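Plate rack

A plate rack (also dish rack, or in some households simply "the drainer") is an open stand that holds plates upright on their edges, so that water runs off and air can move between them. Wooden racks are usually made of slats or short pegs, and they have long been a favourite in smaller kitchens, where the plates may well live in the rack from one supper to the next and never see a cupboard at all.

Neighbouring pieces

The rack is very often kept in company with a mug tree – an upright post on a flat base, with pegs for hanging mugs by their handles – and perhaps a small cabinet with a drawer for tea and other odds and ends. Coloured plates suit an open rack nicely, being on show all day long.

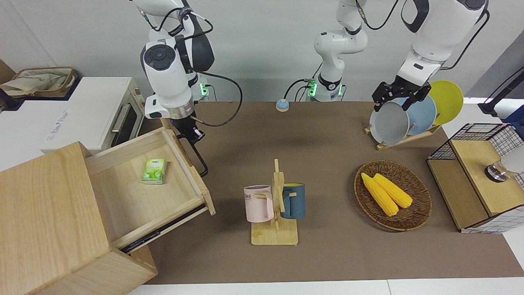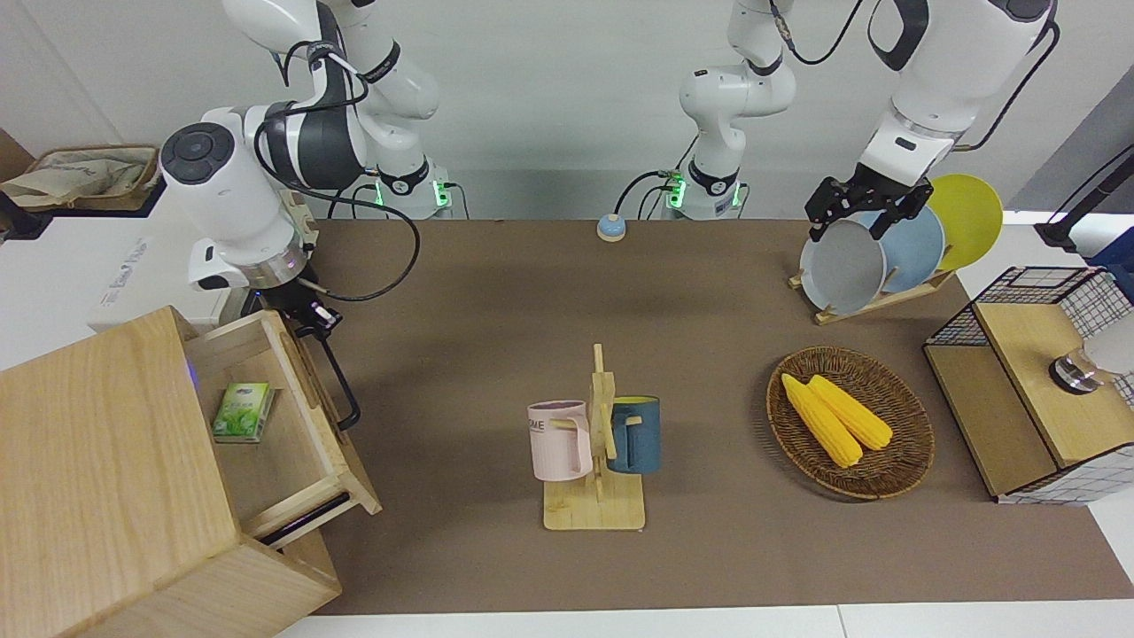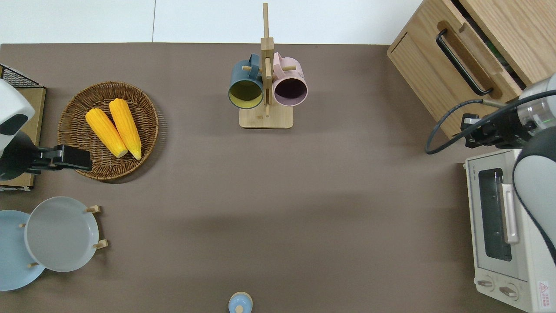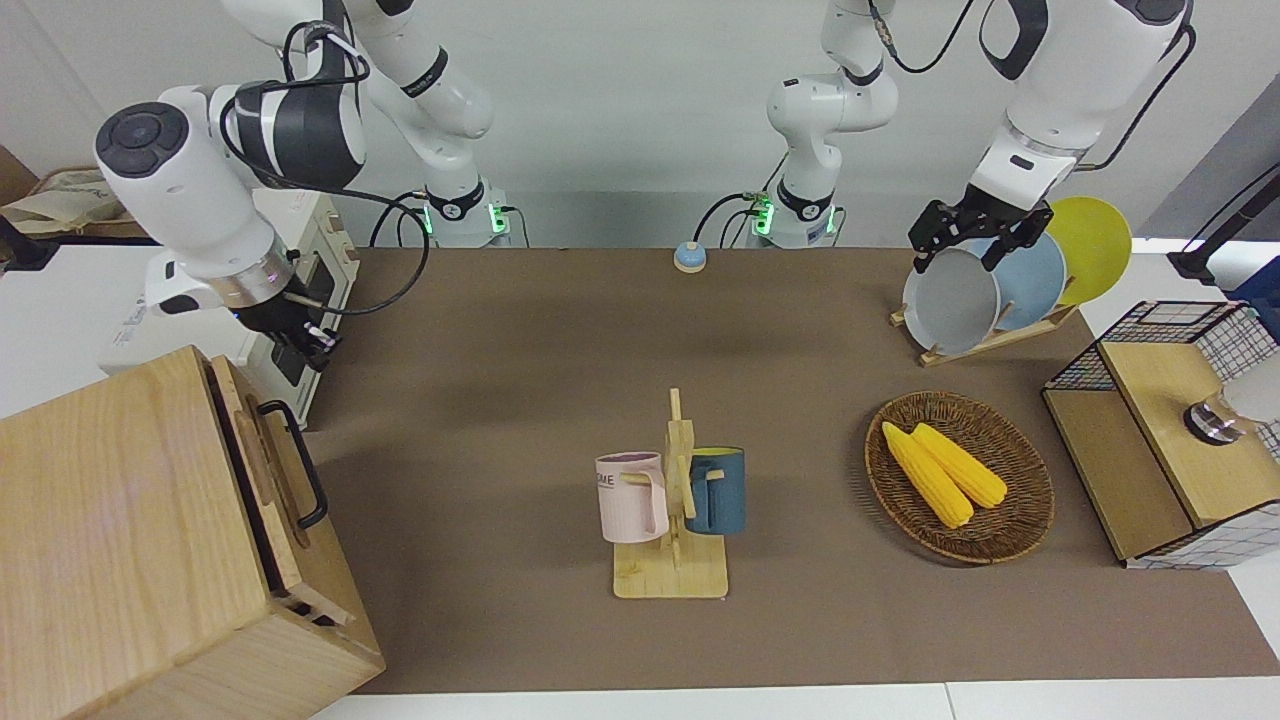 Wooden plate rack and plates, with light blue and grey among the colours.

Readers of the Stillero household pages have remarked that the largest plate ought to go in at the back, where it won't hide the others, and that a rack too close to the wall is a nuisance to wipe behind.

Sizes and care

Spacing varies from maker to maker. The Danent pattern leaves 31 millimetres between pegs and the older Adus pattern 29, so deep-rimmed plates sit more comfortably in the first. Bare wood likes a wipe with a damp cloth, a good airing and, every so often, a little food-safe oil – rubbed in sparingly and left overnight.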